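Skerkstead Forum > Small Arms > Recording and Training
Thread: leader arm or just push it by hand?? (duck in tray)

tmandagi
Joined: February
Posts: 16

Quick one before I burn another evening. Four rubber ducks, blue tray, arm has to pick up the duck I name and put it in the tray. Recording with a leader arm over Collet, follower does what my hand does, 50 episodes in.

Problem: my demos are ugly. I overshoot, I wobble, I close too early and nudge the duck and then chase it. Training on it now in Vireo and the policy wobbles the same way, exactly my wobble, kind of creepy tbh.

So. Do I keep going with the leader or turn torque off, grab the arm and push it through the motion by hand? Feels like pushing would be cleaner.

Teguh

---

gantrycrab
Posts: 300

Leader. Don't push it.

If you push the arm your hand is in every camera. Policy learns that a hand shows up and then the duck moves. Then you run it with no hand and it sits there. Done this. Lost a whole batch.

---

low_backlash

Disagree with crab, depends what you're feeding it. Push by hand, log joints only, then REPLAY the joints with nobody in view and record the cameras on the replay. Clean video, clean motion. Takes double the time, yes. But you get to feel where the gripper touches the duck, and on a leader with no force feedback you get nothing. You are squeezing air.

---

gantrycrab

replay only works if the duck is back in exactly the same spot. It's a rubber duck. It rolls on its belly if you breathe on it. You'll replay onto a duck that's half an inch off and record yourself a miss labeled as a success

---

low_backlash

So put a pencil dot under it. Half an inch, come on

---

tmandagi

ok both of you have a point, I tried one by hand last night and my elbow was in everything. And the joints are stiffer than I thought with the power off, I was dragging the base along the table. Might be a me thing.

@crab what do you do about the wobble though

---

gantrycrab

Slow down and decide before you move. Look at the duck, pick your approach, THEN touch the leader. Most wobble is you changing your mind halfway. Also stop between reach and close. Not long. Just let the arm catch up, the follower lags your hand and you're closing on where you are, not where it is.

And throw out the chases. If you bump the duck and chase it, stop the episode, discard, reset.

---

bhajek

No no don't throw out all the chases!! Keep some. If the policy never sees a duck get bumped it has no idea what to do when it bumps one, and it will bump one. I keep the ones where I recover cleanly and bin the ones where I flail around for ages.

We do the same task on our bench, four ducks and a tray, leader arm too. A few from ours so you can see the layout, everything gets placed fresh between episodes, inside the tape: 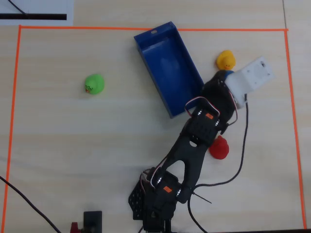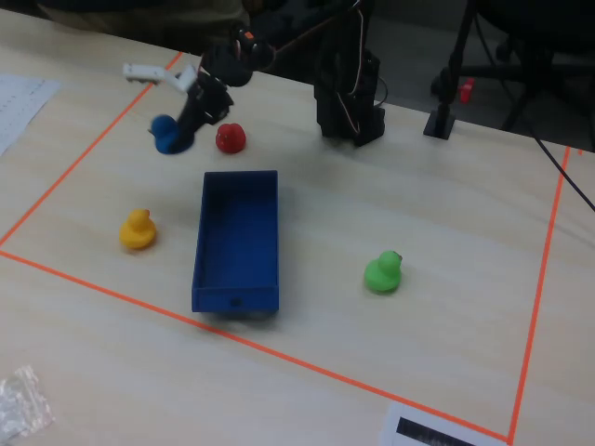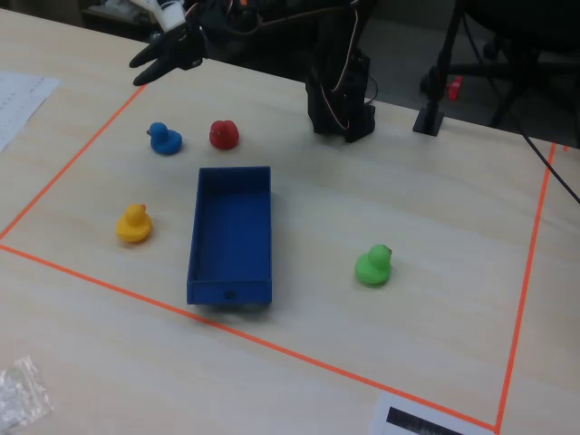
front view again ^, then wrist:

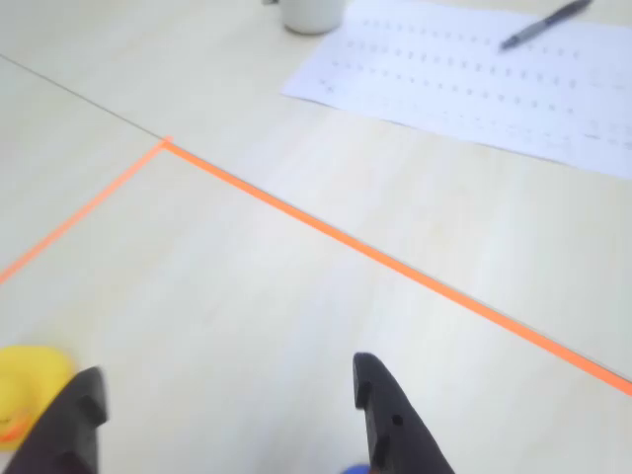 Photos by Blažena Hájek. OK to repost on the Skerkstead forum with credit.

Second one is the grab on the blue. Third one the fingers are open and over on the blue duck's side, tray empty. I come in open and high and only go down once I'm lined up. If you come in low you plow into the duck next door, and blue and red are close together there so it would be easy to do.

Blažena

---

tmandagi

oh nice, that's basically my setup. You keep the tray in the same place the whole time?

---

bhajek

No. Compare the first one with the others, tray's at a slant in the overhead. I move it AND turn it. First set I left it parked in one place the whole time, and the policy dropped ducks on that spot whether the tray was there or not. Very confident about it too.

---

sprocket_ann

that wrist view has a mug and a pen in it, bhajek. And a sheet of paper with rows of stuff printed on it. I'd get all of that off the table before recording another single episode. Network doesn't know what's background. Mug is a great landmark if you're a lazy policy

---

bhajek

Ha ok, fair on the mug. It's my coffee and it moves all day so I doubt it's much of a landmark. But yes could go.

---

sprocket_ann

moving is better than not moving, sure. Gone is better than both

---

low_backlash

Going to disagree again (hi). Clear the table completely and the thing falls over the first time somebody leaves a notebook out. A bit of junk outside the tape is healthy. I'd keep the paper, and swap it for something else every 22 episodes or whatever number you like, so it's never the same junk for the whole set.

What I'd worry about is the overhead. Red duck is tucked right up by the elbow, arm's partly over it. If you name red and the overhead camera can barely see red, the front view has to carry the whole episode. Do both cameras go in?

---

bhajek

All three go in. Overhead, front, wrist. And when I'm driving I only look at the monitors, not the table. That's the rule on our bench. If I can't find the duck on screen then neither can the policy and it isn't a fair demo.

---

gantrycrab

^^ this. this is the one. Teguh, are you looking at the table or the screen

---

tmandagi

...the table

---

gantrycrab

well there you go

---

tmandagi

but it's so much harder on the screen. I lose depth completly. I can't tell if I'm above the duck or behind it

---

bhajek

That's what the wrist view is for. Wide open fingers, get the duck between them, and then go down. In the last one you can see where it's NOT lined up, yellow is out past the left finger and the gap is bare table. If I see that I go back up and over. Don't try and scoop it in sideways.

It gets easier. My first evening on screens only was awful.

---

vokmont_owner

Jumping in bc nobody asked about the leader itself. I'm on the Vokmont leader and out of the box the gripper trigger was way too twitchy, any twitch of the finger and follower snaps shut. There's a scale setting in the Collet config, I turned mine down until a full squeeze on my end just holds the duck. Before that I was squashing them and they'd pop out sideways like soap.

Also check your zero pose on both arms before EVERY session. If leader and follower disagree a little at the shoulder, your hand makes up for it without you noticing, and that shows up in the recording as a drift at the start. Could be part of the wobble.

---

tmandagi

Vokmont here too. Haven't touched the scale. Didn't know it was in there. Zero pose I checked once, when I built it lol

---

low_backlash

Still say try five by hand. Not for training, just for you. You learn the height where the fingers want to close on the body and not the head. Then go back to the leader with that in your hands.

---

gantrycrab

fine. that I can live with

---

sprocket_ann

Numbers question, since it always comes up. 50 is thin for four ducks if they're all over the place. It's not 50 of each, it's 50 split by color. Count how many you've got per color before you blame the wobble. When I did cups I had a ton of red and hardly any green and green was hopeless, had nothing to do with my driving.

---

tmandagi

Checked. Mostly yellow. I like the yellow one apparently.

---

bhajek

Draw the color from a hat. Or have the script pick. We went to 300 in the end, but it was already decent well before that and I'd not tell you 300 is needed. Depends how tight your tape is. Start with a smaller box, get that working, then widen.

---

low_backlash

300 of sloppy is worse than 50 of good, for the record

---

bhajek

300 of ok beat 50 of perfect on our bench. Same arm same ducks. So I don't buy that one, sorry.

---

low_backlash

Your perfect 50 probably all started from the same place

---

bhajek

...they did have the same start pose, yes. Ok. Maybe not a clean test then. I'll redo it if I get the bench for long enough.

---

tmandagi

Update, 11 pm. Zero pose was off at the shoulder, visibly, don't know how I missed it. Fixed. Trigger scale down. Did 16 new ones off the screens only, script picks the color, tray moved and turned every time. Threw out a few where I flailed, kept two recoveries.

Slower and I hate it but played back they look like a different person drove. No snapping shut. Still a dip before I close, I go down a bit then stop then down again.

Tossing the old set or mixing?

---

gantrycrab

toss

---

bhajek

Toss the ones from before the zero fix. The joints are wrong in them, no saving that. The dip I would leave alone for now, train on what you have when you're up to a decent pile and see if it even shows.

---

sprocket_ann

rename the old folder, don't delete. and move your mug

---

tmandagi

mug is on the floor. Training tomorrow night, will post what it does with green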